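Ticket 3944 – label printer skips every second label
Site: Cuscombe workshop
Opened by: Amnuay Thongsuk

Printer feeds a blank after each good label. Started in February after we switched to the Lirnell rolls, 1000 per roll. Power cycled twice, no change.

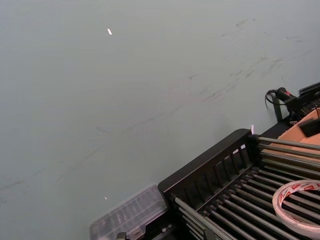
Tabletop with scuff marks, Cuscombe

Update, 4:15 pm: ran gap calibration and set media type to die-cut. Test batch of 100 still skipped. Driver is version 2.
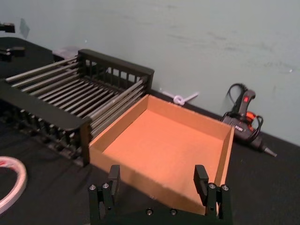
Volodymyr Levchenko: Check the label height in the driver. Lirnell rolls are shorter than the old ones – if the height is too long it will feed past the next gap.

Height corrected. Second batch printed with no blanks. Leaving open until the roll is finished.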